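Warholm | Talks | Workshops | Notes | Contact

Last updated 2022-04-06

Teaching by Hand: Speaker Notes

(Opening. Wait for the door to close, say good afternoon, move the water off the lectern.)

Thank you all for coming, and thank you for sitting toward the front, which I know goes against every instinct a person has. I'm going to talk for a while about how you show a robot a small job, the kind of job you'd hand to a new coworker with a wave and a "would you mind?" At Warholm we started doing this with a project we named Flimell, and I have grown very fond of it, so if I wander off the point, cough loudly and I'll come back.

When I started in this line, we typed in positions. You told the arm where to go, and it went there, whether or not the thing you wanted was still there. Then we moved to remote control, with a person at one end pushing a pair of handles and the robot copying at the other. And then to what I'll spend most of this hour on, where you leave the robot out of the lesson altogether, take a gripper in your own hand, and do the job yourself while a camera on the gripper keeps the record.

(Slow down here. Last time I rushed this part and had to go back over it.)

The job we'll follow today is a computer mouse. You close on it from both sides, you pick it up, you put it on the mat. Anyone in this room could do it while talking on the phone, and that is exactly my trouble when I try to teach it! We've all forgotten how we do it.
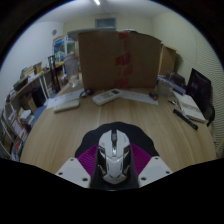 So the first thing I ask a new demonstrator to do is close the fingers more slowly than feels natural. Your hand wants to snatch. A mouse has sloping sides, and if one finger arrives well ahead of the other, the whole thing turns a little and you end up holding it crooked. You'll correct for that without noticing, with a tiny roll of the wrist, and the robot will learn the tiny roll of the wrist along with everything else. I have watched an arm do a lovely little flourish at the end of a grasp and recognized it as mine. (Pause, they usually laugh. If they don't, go on.)

The second thing is to leave the desk alone. People love to tidy up before a session, bless them, and I was the worst of the lot. Real desks have papers and cables and a remote control lying wherever it was last put down. If every lesson takes place on a bare table, the robot learns about bare tables, and then you take it down the hall to somebody's office and it's lost. Let the clutter be, and move a piece of it now and then between tries.

Now some figures, and I'll keep it short. For the first Flimell set we recorded 804 demonstrations. We threw out 239 of them. I used to be embarrassed by that second number and now I put it on the slide in large type. Most of those were people starting the recording with the gripper already halfway down, or stopping it before they'd let go. You want the whole of it, the coming in and the backing away. We went to 3 second pauses at each end after that, and things got a good deal better.

(If running late, skip to the Furnex part. If not, tell the handles story.)

The handles story: back in November we tried the same job by remote control, with the Furnex arm, because I was convinced it would give us cleaner lessons. And the motions were clean, I'll give it that. They were also terribly slow, with a long hover over the mouse while the operator tried to judge the depth from a screen. The arm learned to hover. It would hang there over the desk as if it were thinking about lunch. I still use remote control for jobs where the arm's own reach is the hard part, and I'd recommend it for those, but for tabletop things I go back to the hand-held gripper every time.
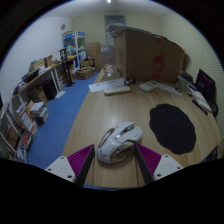

How do you know when you have enough demonstrations?

We train on what we've got, try the robot on positions it hasn't been shown, and record more wherever it does badly. When two rounds of that in a row bring no improvement, we stop and look at how we're demonstrating.

(That one comes up at every talk, so I've put it in here. Take 2 more from the floor at this point if there are hands up, and repeat each one into the microphone for the back rows.)

Last part. Where the mouse starts matters as much as how you hold it. Turn it. Push it farther off. Have a left-handed colleague take a turn, and a tall one, because they come at the table from other angles and you can't fake that. At Furnival, where we ran the workshop version, we swapped people after every short batch and the mix was much richer for it. The coffee was also better there, but leave that out if the Warholm folks are in the room.

(Thank the hosts. Remind them the sign-up sheet for the hands-on session is by the door, and that they should roll up loose sleeves before they try the gripper.)

Contact: Warholm talks desk | © 2022 Warholm | Back to top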